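Trarkmont Marble-Look Table Cover

By Grokine Home

Your table has been through a lot. There is the ring from the mug, the ring from the other mug, and whatever happened during the school volcano. The Trarkmont is a wipe-clean cover that lies over all of it and says nothing.

It is a heavy vinyl sheet with a soft backing, printed in a marble pattern that has never seen a quarry. Real marble stains if you look at it while holding a lemon. This one takes a damp cloth and a little dish soap, and you can go back to your coffee.

Colors

Shakya — light beige with faint cream and tan veining. Our best seller, and very forgiving of toast.
Stisbridge — gray with white veining, for people who own matching bowls. Back in stock February 2022.

Size and fit

Length: 92 inches
Trim with household scissors, from the back, along a pencil line. Measure first. Maeve Sheehan in our returns department would like you to measure first.

The cover arrives rolled and will want to stay that way. Lay it face down overnight with a few heavy books on the corners. Cookbooks are fine, and it may be the most use some of them get.

Care

Wipe spills when you notice them. Use a trivet under hot pans. No bleach, no scouring pads, no ironing (we have had the email).

The Shakya pattern against a pale gray-blue plank wall:
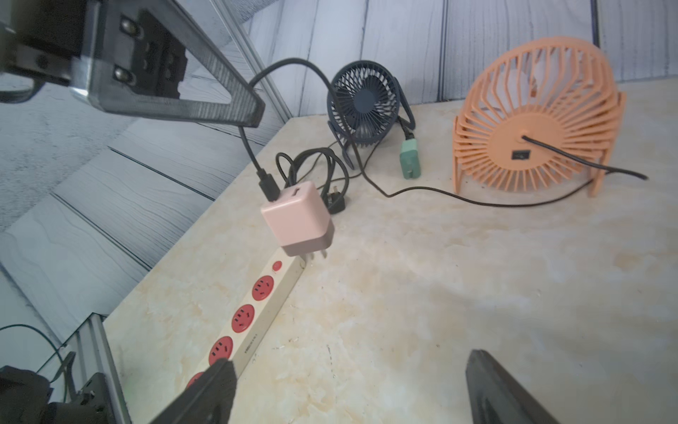 Shipping and returns

Orders leave our warehouse in 2 business days. Uncut covers can come back within 18 days for a full refund. Cut covers are yours for good — try them as drawer liners.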